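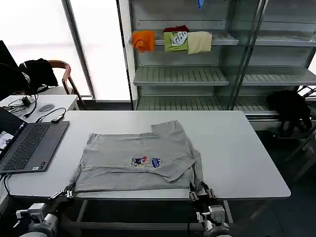
4.2 Sleeves, prints and the working rectangle

The T-shirt gave us the richest material of any garment in the study. Towels are folded much the same way in every home we visited, but the 27 households in the Warbridge and Florkport samples brought a delightful range of habits to a plain short-sleeved shirt. We coded 120 T-shirt folds in total, and this section deals with the stage we call the working rectangle: the point at which the body of the shirt has taken on a more or less four-sided outline but the fold is still open to correction.

Sleeves decide a great deal at this stage. Because a sleeve is set at an angle to the body, folding it straight back rarely lines it up with the side of the shirt, and a strip of fabric is left standing proud of the outline. We call this strip a sleeve tab. Figure 3 has a clear one, on a grey shirt spread on a white table, where the sleeve has been tucked back along the upper right edge and a narrow strip still protrudes above the body. Tabs of this kind appeared in 55 of the coded folds. We had expected people to find them irritating, and some did, but a good number of our participants simply carried on and let the next fold swallow the tab. It is a lovely bit of economy, and it works best with thin jersey.

The second feature of interest is the diagonal crease. MacRitchie's folding manual treats any diagonal as a mistake to be smoothed out before continuing, and we began with the same assumption in our coding sheet. After the pilot we dropped it. A diagonal running from the lower middle towards one side, with a flap lying over another layer, usually marks the spot where the two halves of the garment disagree about where the centre is. Participants read these creases quickly and used them as a guide to which corner needed attention - often without being able to say so when we asked.

Attention to the near corners was, in fact, the most common correction of all. Drawing the lower edge taut from both corners flattens the layers underneath and shows up any slack in the hem. When the hem hangs a little over the edge of the table, as it does in Figure 3, there is more fabric to take hold of, and several participants deliberately slid the shirt towards themselves to get this overhang.

Printed graphics proved a wonderful complication. In 37 folds the participant changed the position of a fold line to keep a print in view, and small prints near the middle of the shirt attracted as much care as large ones. Ross Munro, who coded the Florkport sessions, proposed the term "print anchoring" for this behaviour, and we have kept it. Anchoring was strongest with children's clothes and souvenir shirts, and it held even when the resulting stack was visibly uneven. We return to it in Section 5, where the Genia drawer trays are compared with open shelving.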